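Wanard moves gripper upkeep to the bench after pad wear skews closing position

By Jocelyn Grewal
Aug 9, 2025

Wanard has rewritten the upkeep routine for the hand-held grippers it uses to record household handling tasks, after its technicians traced a run of poor recordings to worn finger pads and to linkage joints that had picked up play. The new routine took effect this week at the company's workshop in the Du Plessis building. It covers all 13 grippers in the pool.

The tools are carried by operators, who use them to pick up and put down ordinary goods in furnished rooms while a camera on the tool records the fingers and whatever is between them. The recordings are later used to train the arm in the company's Drokell cell, which carries fingers of the same pattern. Any difference between the hand-held fingers and the ones on the arm ends up in the training set, and that was the starting point for the review.

The fault showed up in June. Wian Mthembu, who looks after the Drokell cell, noticed that the arm was closing too far on thin-walled goods. Sachets and small wrapped snacks were being pinched hard enough to crease. Rigid items of the same width gave no trouble. He first suspected the arm's own drive and spent several shifts on it, swapping the motor cable and re-running the homing sequence, without finding anything out of tolerance.

"The cell was doing what it had been shown," Mthembu said. "I should have pulled the recordings sooner. When I did, the opening logged by the tool and the opening you could measure from the video didn't agree."

The disagreement came to 2 mm on the worst tool. Part of that was pad wear. The ridges on the rubber flatten with use, and the tool, which reads its opening at the linkage and has no sensor at the pads, goes on reporting the old figure. The remainder was play in the joints between the finger plates.

Dalia Vasiliauskas, the technician who wrote the new routine, took the worst gripper apart on the bench and found wear in the plate holes around the lower joints on both fingers. The rivets themselves were sound. She measured the holes, photographed them and passed the results to Edance, which supplies the molded plates and the ridged pads.

Edance has since changed the order in which the plates are stacked, so that the side load falls on a thicker layer. The outside shape of the finger is unchanged, and old and new fingers fit the same body. Wanard is replacing fingers in pairs. A tool will not be issued with one old finger and one new one, because the two sides would then flex by different amounts under the same trigger pull.

Pads are handled separately. They come in blue and in black, both ridged, and the two are molded from the same compound. Color has no bearing on grip and the routine allows a blue pad on one finger and a black one on the other, provided both pass the gauge. Vasiliauskas said the earlier practice of keeping matched colors had led people to throw out good pads, and in a few cases to leave a worn one on for want of a partner.

The old routine was a wipe-down and a look at the end of each day, done wherever the operator happened to be. The bench routine is longer and is tied to use. Each gripper comes in after 12 hours of logged recording time. The counter is read from the tool when it is docked, so the operator has nothing to write down.

On the bench, the technician begins with the camera window and the body, which are cleaned with a dry cloth. Solvent is kept off the plates; one cleaner tried in the spring left the black plastic tacky. The pads are then washed in plain water and left to dry on the rack, and they are checked against a profile gauge once dry. A pad that rocks in the gauge is discarded. Pads are not sanded or turned end for end, both of which were common before.

The joints come next. The body is clamped, the trigger is held at half travel by a block, and the fingertip is pushed from side to side against a dial indicator. The reading is taken at the tip so that play in every joint on that finger is included. If it exceeds the limit on the card, the finger is removed as an assembly and goes into the return bin for Edance. Rivets are not tightened in the workshop. Mthembu had tried peening a loose joint on a scrap finger and found that it stiffened the motion near the closed end, where small items are held.

The last step is zeroing. The fingers are closed on a ground steel block of known width, held there while the reading settles, and the value is stored. The same is done on a wider block. If the two results do not fall on the stored line, the technician starts over from the joints. A tool that fails a second time is tagged and set aside, and one of the 2 spare bodies goes out in its place.

Chi-keung Tse, who schedules the recording sessions, said the change had cost him some room in the calendar. Tools used to go from one apartment to the next in the same bag. They now pass through Du Plessis in between when their hours are up, and he has had to stagger start times so that operators do not all arrive at the bench together.

He has also changed the order of work within a session. Thin packets and other soft goods are recorded early, soon after a zero check, and boxes and heavier goods are left for later in the tool's interval. Tse said this was a stopgap and that he would drop it if the new fingers held their setting. 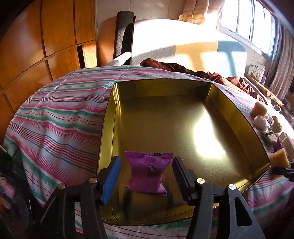
Photo: Wanard

A field check has been added for the operator. Before the first take at each location, a small, light packet is gripped upright and lowered toward a flat-bottomed tray, as with the purple wrapper and gold-colored tray in the photo. The operator watches where the packet sits between the pads as the fingers close. If it tips toward one side or rolls as the pads meet it, the tool is taken out of use for the day.

The check is coarse and is not meant to replace the dial indicator. Its purpose is to catch a finger that was knocked in transit. Precious Swanepoel, who trains the operators, said most of them already did something similar on their own and that the written version only fixed what object to use. Soft packets were chosen because they show uneven pad contact sooner than a rigid box does.

Swanepoel has asked operators to leave the tray where the first take will be recorded, bed or sofa included, and to do the check there. A soft surface gives under the tray and tempts people to press down, and the habit can be corrected before recording begins. She also wants the check recorded along with everything else. Those clips are labeled and kept out of the training set, but Vasiliauskas goes through them when a tool comes back with a high reading, to see when the finger started to lean.

Lighting is still an open point. Measuring the opening from video depends on finding the edges of both pads, and strong sun on a shiny surface behind the fingers can wash an edge out. Mthembu's script skips any clip where it cannot find both edges, which leaves gaps in the comparison for rooms with large windows. He is testing a version that works from the rivet heads higher up the finger and infers the pad position from those. It copes better with glare but is blind to pad wear, so the two methods would have to run side by side.

Recordings made with the worst gripper before the fault was found have been pulled from the Drokell training set. Those from the other tools were kept, with the logged opening corrected where the video allowed it. The cell has been retrained on what was left, and Mthembu said creasing on sachets had gone down, though he wanted a longer run before putting a figure on it.

Fingers with the revised plate stack are being fitted as each tool reaches its bench interval. Edance is holding the worn assemblies returned so far for sectioning, and Vasiliauskas expects the joint limit on the card to be revised once those measurements are in. The pad gauge will stay as it is. A second dial indicator stand is on order.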